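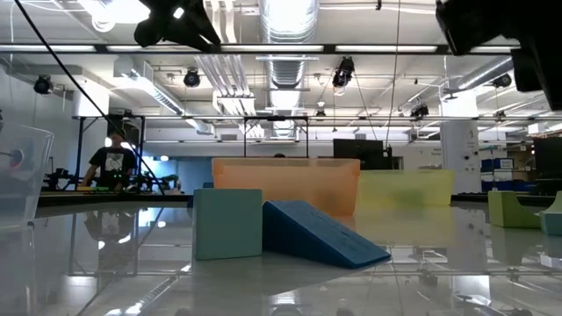
Foam blocks and sorting bins on the shiny table. The planner gets its view from higher up.

I spent most of April on one bug in Zondirum, the planner we use for block sorting with two arms. The task is simple to state. Each foam block goes in the tray for its color, and the arms share the table. The trays are clear plastic, some of them tinted, and the tabletop is glossy enough to work as a mirror. I expected that to be the hard part.

It was a problem, but a small one. Depth readings on the clear tray are mostly holes, so I stopped asking for them. Plaltirano, our perception package, now fits the tray rims once at startup and keeps them as fixed shapes. Reflections get thrown out by a plane check: anything that comes back below the tabletop height is dropped. That took two evenings and has been fine.

The bug was in how the arms took turns. Zondirum gives each arm a reserved volume, and the other arm has to plan around it. I was releasing the volume when the gripper reported open. Open comes well before clear. For a short time after a drop, the fingers are still down among the blocks, and the second arm already has permission to come in.
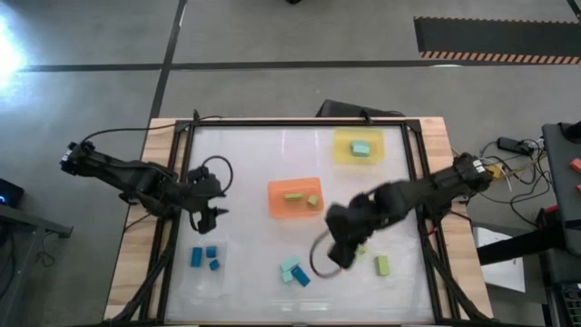

Most of the time this did no harm, as the second arm was headed for a block on its own side. When the next block was near the middle, I got a protective stop. Over 1000 runs in simulation it happened 44 times, and every one of them had the same pattern in the log. The log for the worst one is 3089 lines long – I read all of it before I thought to plot the two wrist heights against time. The plot made it obvious in a minute.

The fix is that the volume is released on wrist height, with a margin of 79 mm over the tallest block. I also made the release a separate message, so it shows up in the Rerard viewer as its own track. Before that it was buried inside the gripper state.

Cycle time went up a little. I can probably get some of it back by letting the waiting arm move to a pre-grasp pose while it waits, but that means a second kind of reservation and I don't want to start on it yet.

The other open item is cables. Zondirum treats each arm as rigid links and the loops at the wrist aren't in the model at all. I tried wrapping a fat capsule around each wrist and the planner began refusing grasps close to the tray walls. A smaller capsule might do. The Cheng branch has the code for it if you want to try, turned off by default.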